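Hola, Mirjam:

Te mando el informe de enero, que ya sé que lo esperabas antes, pero entre la mudanza de Nernska y lo de los baños no he parado. Voy por orden, más o menos.

Lo primero, el dinero. De la partida de reformas hemos gastado 2.267 euros, casi todo en sanitarios y en las horas de fontanería de Carretero. Nos queda margen para la pintura del pasillo, y si Cor Van Loon consigue el precio que le dieron por teléfono en Vutton, también para los espejos. Las facturas te las paso en cuanto Eylül me las escanee, que está con la contabilidad del trimestre y no quiero agobiarla.

La planta baja va muy bien. Cambiamos las dos puertas que rozaban, se sanearon los enchufes de la sala de reuniones y ya se puede entrar por el patio sin dar toda la vuelta (¡qué alegría!). Ryota Miyazaki hizo la lista de remates y quedan cosas pequeñas: un rodapié, el tirador de la ventana y una luz de la escalera que parpadea cuando le apetece.

Donde vamos más despacio es en los aseos de arriba. El fontanero vino a las nueve de la mañana, miró las llaves de paso y me dijo que prefería cambiarlas antes de seguir. Le dije que sí sobre la marcha – son 60 euros y entran en imprevistos – así que te lo cuento ahora y espero que te parezca bien. 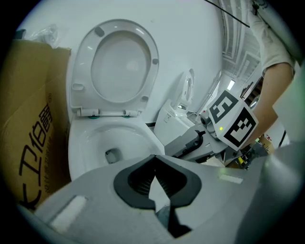 De la limpieza me encargo yo con Lorne, que se ha ofrecido a echar una mano. Hay que sacar cartones y plásticos, fregar a fondo y repasar la pared blanca, que con el trajín siempre se lleva algún roce. También quiero revisar con calma las bisagras de las tapas, porque en el otro edificio se nos aflojaron enseguida y no me apetece repetir la historia.

Para el mes que viene me falta que me confirmes dos cosas: si puedo encargar ya los estantes de Braketti y si la visita la hacemos por la mañana o por la tarde. A mí me da igual, pero Carretero necesita saberlo para no tener el pasillo lleno de herramientas cuando lleguéis.

Un abrazo y perdona el retraso.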